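Drei Wochen Greifen, und meine Hände tun auch schon weh

Wer hier schon länger mitliest, weiß, dass ich seit dem Frühjahr in der Robotik-AG hänge. Eigentlich wollte ich nur mal reinschauen (Thodoris hatte mich mitgeschleppt, weil es angeblich immer Kuchen gibt, was gelogen war), und jetzt sitze ich in den Semesterferien im Untergeschoss und streite mich über Butter. Dazu gleich mehr.

Also, kurz der Stand für alle, die den letzten Beitrag verpasst haben: Unser Team heißt Flivness, fragt nicht, der Name stand schon auf dem Anmeldeformular, als ich dazukam. Wir machen beim Didbridge-Wettbewerb mit, in der Kategorie Küche und Haushalt. Der Roboter bekommt einen Tisch voller Sachen hingestellt und muss Aufträge abarbeiten, also Dinge nehmen, in eine Schüssel legen, woanders wieder abstellen. Klingt langweilig, bis man es selbst versucht. Im August haben wir fast jeden Tag geübt und dabei genau 1.018 Durchläufe aufgezeichnet. Ich weiß das so genau, weil Thodoris Politis eine Tabelle führt und sie uns jeden Abend in den Gruppenchat wirft, ob wir wollen oder nicht.

Gesteuert wird bei uns erst mal von Hand. Einer von uns führt den Arm, und aus den Aufzeichnungen soll das Modell dann später lernen, wie man so etwas macht. Das heißt aber auch: Wenn ich schlampig greife, lernt es schlampiges Greifen. Kein Druck! Am Anfang habe ich jeden Griff dreimal korrigiert, ein bisschen nach links, wieder zurück, noch mal auf, noch mal zu, und die Aufzeichnungen waren entsprechend unbrauchbar. Von meinen ersten 44 haben wir 21 weggeworfen. Ich war beleidigt, aber nur bis zum Abendessen.

Inzwischen habe ich ein paar Sachen kapiert, die mir am Anfang keiner so richtig erklären konnte. Erstens: vor dem Greifen kurz stehen bleiben. Nicht lange, nur so ein Atemzug. Zweitens: immer aus derselben Richtung anfahren, wenn der Tisch es hergibt. Und dann ist da noch das mit den Schüsseln. Eine leere Schüssel ist dankbar, eine volle Schüssel ist eine Gemeinheit, vor allem wenn Papier drin liegt. Das Papier steht irgendwo hoch, man sieht den Rand nicht mehr, und wenn man zu tief kommt, schiebt man das ganze Ding über den Tisch.

Äpfel finde ich übrigens gar nicht schlimm. Die sind fest, die verzeihen einem viel, und wenn man danebengreift, rollen sie halt ein Stück und man fängt von vorne an. Mein persönlicher Endgegner ist dieser blassgelbe Block, der bei uns im Team nur »die Butter« heißt. Er ist länglich, er hängt nach dem Zugreifen gern schräg, und dann muss man sich überlegen, ob man ihn so ablegt oder den Arm erst noch dreht. Thodoris ist für Drehen. Ich bin für Ablegen. Darüber haben wir einen kompletten Nachmittag diskutiert, mit Skizzen an der Tafel, und am Ende haben wir beides aufgenommen.

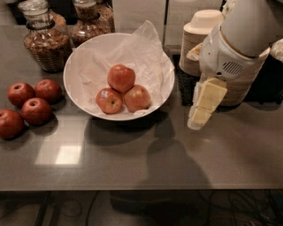
Die Butter im Greifer, die Schüssel mit den Äpfeln gleich daneben. Schräg, wie immer.

Was man beim Zuschauen total unterschätzt, ist der Aufbau. Ich dachte, man stellt halt ein paar Lebensmittel hin und legt los. Aber der Tisch soll ja nach echter Küche aussehen und trotzdem jedes Mal ein bisschen anders sein, sonst lernt das Modell am Ende nur unseren einen Tisch auswendig. Also wird ständig umgeräumt. Die Gläser mit dem Knuspermüsli mal nach hinten, mal an die Seite, die Pappschalen als Turm oder einzeln, rote Äpfel lose auf die Platte, die helleren in die Schüssel. Wir haben dafür einen kleinen Stapel Karteikarten, und wer eine zieht, muss sie auch aufbauen. Ich ziehe grundsätzlich die mit den meisten Teilen.

Und dann das Licht. Die Tischplatte glänzt wie frisch poliert, die Deckenlampe spiegelt sich darin, und der Schatten vom Roboter liegt auch noch quer davor. Ich fand das hübsch, unsere Bildauswertung findet es weniger hübsch. Wir haben überlegt, eine matte Folie zu kaufen, aber beim Wettbewerb kennt man die Tische vorher auch nicht, also bleibt es so. Abgehärtet wird jetzt!

Der Plan bis zum Herbst: Wir wollen auf rund 3.000 Durchläufe kommen und dann zum ersten Mal richtig trainieren, mit allem, was wir haben. Bis dahin gibt es nur kleine Testläufe über Nacht. Der letzte ist mit einer Fehlermeldung abgebrochen, die wir alle drei hintereinander falsch gelesen haben — es war schlicht die Festplatte voll. Thodoris hat daraufhin die alten Sachen vom Vorjahr gelöscht, hoffentlich nur die.

Ich melde mich wieder, wenn der erste große Trainingslauf durch ist. Falls jemand von euch Erfahrung mit länglichen, rutschigen Sachen im Greifer hat, schreibt mir bitte in die Kommentare, ob ihr dreht oder ablegt. Ich brauche Argumente für die nächste Teamrunde, und zwar gute, Thodoris hat nämlich schon wieder eine Tabelle angefangen.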